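Briem brocade footstool: six months on

I have wanted a proper footstool for years. My gran had one that lived by the fire and got dragged all over the house as a spare seat, a place to do your shoes up, a stand for the tea tray, and once (I remember this clearly) a sledge on the hall carpet. So when I finally had a bit of money put by for the front room, a footstool was top of the list, well ahead of the sensible things like a new curtain rail.

Mine is the Briem in the cream and gold floral, bought from Wanela for £112. There was a free delivery offer on in May, which tipped me over the edge, though I'd had the page open on my phone for weeks by then. It comes in plainer fabrics as well, and a dark green that I dithered over for ages, but I kept going back to the brocade. I'm so glad I did!

The fabric first, as it's the reason I bought it. It's a pattern of leaves and blossoms in soft golds, beiges and olives on the cream, and it is much gentler in the room than it looked on the website, where they seem to have turned the yellow right up. I was braced for something a bit hotel lobby. What I got sits quietly next to an oatmeal sofa and a rug that has seen better days, and makes both of them look as if they were chosen on purpose. There's a sheen to it too. In the evening with just the lamp on, the front edge picks up the light and the gold comes forward, and at midday you hardly notice it. I've caught myself turning it round to see which side looks best, which my other half finds very funny.

Now, comfort. The top is a cushioned rectangle, firm when it's new. For the first 3 weeks I thought it might be too firm, and I had a blanket folded over it for my heels. It has eased since then, and I'd call it just right: enough give to be kind to your ankles after a long shift, enough support that you can sit on it without sinking. I use it as a seat nearly as often as I use it for my feet, mostly for lacing up my trainers in the morning or for having a chat with whoever has got to the sofa first.

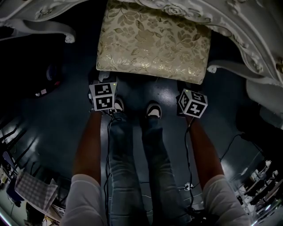
The height suits me well. I'm on the short side, and with a lot of footstools my knees end up locked straight, which gets sore. With this one my legs slope down very slightly and I can stay put for a whole film. A tall friend who tried it said he'd like it a touch higher, so if you have long legs and a high sofa, measure up before you order. Measure the seat with somebody sitting on it, too, as ours drops a good bit once there's a person involved.

Putting it together was no trouble. The feet come in a bag and screw on by hand, and I had the whole thing upright before the kettle had boiled. One of mine was a little stiff to get started. I backed it off, had another go and it went in straight. No tools needed, and the instructions are a single sheet with drawings clear enough that I didn't bother with the words. There was rather a lot of cardboard. There was also a faint new-furniture smell, and that cleared after a couple of days with the window open.

Cleaning is the bit people always ask me about, what with it being so pale. I do a quick going over with the soft brush on the hoover once a week, along the grain of the pattern, and that's kept it fresh. I've had one proper spill, tea with milk, a good splash of it. I blotted it with a clean tea towel, then dabbed with cold water and a tiny drop of washing-up liquid, then blotted again and left it alone overnight. I couldn't find the spot in the morning. I think the busy pattern is a big help there, and I doubt a plain cream one would have been so forgiving. The cover doesn't come off, mind you, so if you have toddlers and blackcurrant in the same house I'd think hard about the dark green.

Outdoor shoes are another matter. We're a bit relaxed about those indoors, and I've had to bring in a rule that they can go beside the footstool and never on it. Zips and buckles are worth watching as well. I caught the fabric with the buckle of a bag in the second month and pulled a thread, very small, near a corner. I eased it back through with a needle and it hasn't run any further, but I was cross with myself all afternoon.

Before this I had the Irard pouffe, the round one, which cost less than half as much. I was fond of it, and it was lovely and squashy for a while, but it went flat on one side and had to be punched back into shape every time anybody sat down. The Briem has kept its edges. I pressed all over the top this morning before writing this and I can't feel a dip anywhere.

A few niggles. It's heavier than you'd guess, so moving it about for hoovering is a two-handed job. The feet had no pads on them, and on our hard floor they made a horrible squeak until I bought a packet of 18 felt ones and stuck some on. And I do wish the top lifted up for storage, as I'd happily hide the remote controls and all the spare leads in there.

Wanela's delivery was good, by the way. I had a text the night before and another when the van was leaving the Hastport depot, and the driver brought the box right through to the front room, where I'd have been quite happy with the doorstep.

Would I buy it again? Yes, like a shot. I'm already eyeing up the matching one for the bedroom, to go under the window, if they still have the same fabric when I've saved up. Five stars from me, and half of one of those is for the way it looks with the lamp on.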